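Saving It for Best

Sunday, April 10, 2022

In my grandmother's house there was a room for best, a tea set for best, a coat for best and a tin of salmon for best. The salmon outlived her. We found it at the back of the larder when the house was being cleared, behind some less distinguished salmon, and after a short family discussion it went in the bin with full honours.

I used to think this was a habit of her generation, which had been through rationing and could be forgiven for treating tinned fish as an heirloom. Then in February I emptied my own wardrobe, with a view to moving it eighteen inches to the left, and discovered that I had 13 garments I had never worn out of the house. They weren't mistakes, or not all of them. I liked them. I had simply been waiting for an event of the right size.

It is hard to say what the event was going to be. For years I seem to have dressed on the assumption that somebody would shortly invite me on to a yacht, while living in Clamach, which is 37 miles from the sea and has one restaurant with tablecloths. The tablecloths are paper. You can draw on them, and people do.

The shops must take some of the blame. A fair amount of what is sold to women over forty belongs to a category I think of as the nearly special: things with a bit of something on them. A jumper, but with beads. A cardigan, but with a bow at the back where you will lean on it. A plain black top that turns out, under electric light, to have ambitions. These are too much for the dentist and not enough for a wedding, and so they hang in the dark for most of the year, waiting for the three or four evenings in December when the whole country agrees to twinkle at once.

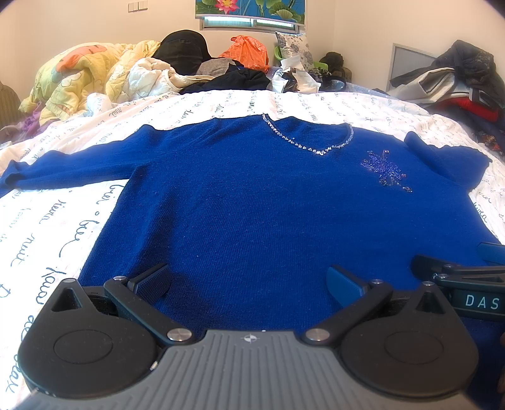
Wear it to the supermarket, wrote one reader when I last touched on this subject, and added that she had done her weekly shop in full sequins since retiring and had never been served so quickly at the cheese counter. I have thought about her a good deal. I have even tried it, in a modest way, with a pair of velvet trousers and a trolley. The cheese counter was shut, so the results have to be treated with caution, but I did have a long talk about velvet with the man collecting baskets, and he knew far more than I did.

The history of best clothes is mostly a history of laundry. When washing took a whole day and a strong pair of arms, you would have been mad to wear your good dress to feed the hens. You had something for work and something for Sunday, and when the Sunday thing wore out it became the work thing, and when that wore out it became a duster. Everybody knew the order. Nothing had to be decided.

Then came the washing machine, and cheap clothes, and the slow fading away of Sunday, and you might suppose that "best" would have gone the same way. It has done no such thing. What we have lost is the day it was for. The clothes are still in there, pressed and ready, like a brass band that hasn't been told the fete is off.

Working from home has not helped. A large number of people spent the better part of two years in soft trousers, and many of us came out of it less able than ever to judge what counts as dressing up. I went to a birthday lunch last summer where one guest wore a floor-length gown and another wore what I am fairly sure were pyjamas, and both of them apologised on arrival for having got it wrong. The rest of us, in jeans, felt we had let down both sides.

Care labels are the other great enemy. I have a theory that half of everything kept for best is being kept out of fear of washing it. You buy the thing in a good mood. You get it home and read the small print in the side seam, and it turns out you have taken on a horse. It must be washed cold, by hand, inside out, dried flat, kept from direct sun and ironed with a cloth between you and it, on the reverse, if at all. Nobody with a job is going to do that on a Tuesday. So you put it away until the occasion is good enough to be worth the washing afterwards, and no occasion ever is.

I took this theory to Andar, the dry cleaner's by the station in Clamach, which has a bell on the door and a rail of uncollected items going back further than the present owners. The woman behind the counter was patient with me. In her opinion people don't bring in their best clothes because they have worn them. They bring them in because they are about to, find that the garment has been getting dusty on the shoulders since the last time they nearly went somewhere, and want it back by four. Then the plan changes, and it joins the rail.

She let me look at the rail. I have seldom seen such a hopeful collection. There was a cream suit, a good deal of satin, and something with feathers that had reached the age where feathers start to look like a health matter. After 50 weeks, the shop is entitled to give things away. It seldom does. You never know, she told me, when someone might need it, and I realised I was talking to my grandmother.

Storage, I should say, is an area in which I have been given a lot of advice and taken very little. The main point on which everyone agrees is that knitwear should never be hung. A heavy jumper on a hanger will grow. It grows at the hem and at the shoulders, where it develops two small horns, and if there is beading on the front the weight of it will help matters along. I knew this. I had read it many times. My knitwear was on hangers. 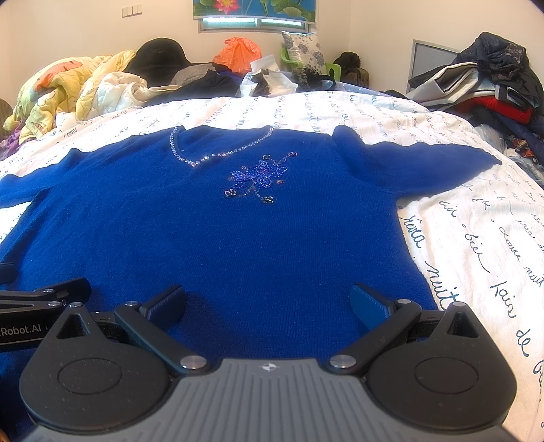

So how should you store a beaded jumper? Fold it flat with tissue or a clean cotton cloth over the beads, put it in a drawer with nothing heavy on top, and make sure it is clean before it goes in, as moths prefer their dinner with a little gravy.

That answer came to me, more or less whole, from Nghiêm, an alterations shop two doors along from the cleaner's, where I had gone about a zip. The shop has a low opinion of hangers and a lower one of vacuum bags, which are fine for duvets and hard on anything with a decoration sewn to it. It also has a low opinion of my zip, but that is another article. What I liked best was a small sign by the till listing the prices for taking things in and, underneath, rather smaller, the prices for letting things out again. The second list was longer.

Loose beads are a steady part of their trade. Most people bring in the garment and have thrown away the bead. If you find one on the carpet, keep it in an envelope with the name of the thing it fell off. I now have several envelopes. I did not write on any of them, so what I really have is a small collection of beads.

There remains the question of letting go. The modern answer is to sell, and I did put five of my unworn garments on Jekine, where strangers will make you an offer for your old hopes while you are trying to cook. The etiquette is brisk. A listing for a silk blouse I had loved for nine years drew a single message reading "pits?" and, once I had replied that the pits were spotless because it had never been worn, a second one asking why, then, what was wrong with it.

It was a fair question and I found I couldn't answer it in the space allowed. Nothing was wrong with it. It was a lovely blouse. I had been keeping it nice for a person who went to more things than I did, and had slowly come to think of it as hers. I took the listing down and wore it that evening to eat an omelette. I got butter on the cuff almost at once.

The remaining eight have been moved, with the wardrobe, eighteen inches to the left. I have made one rule, which is that something from that end has to come out every week, whatever the week is like. So far I have been overdressed for a blood test and for a talk on hedges, and on both occasions somebody asked me where I was going afterwards. I said I was meeting friends. It seemed easier than explaining, though at the hedge talk it did mean I had to leave before the biscuits.

The butter came out, incidentally. Washing-up liquid, left on for ten minutes, then a cool rinse. The label had forbidden it in two languages.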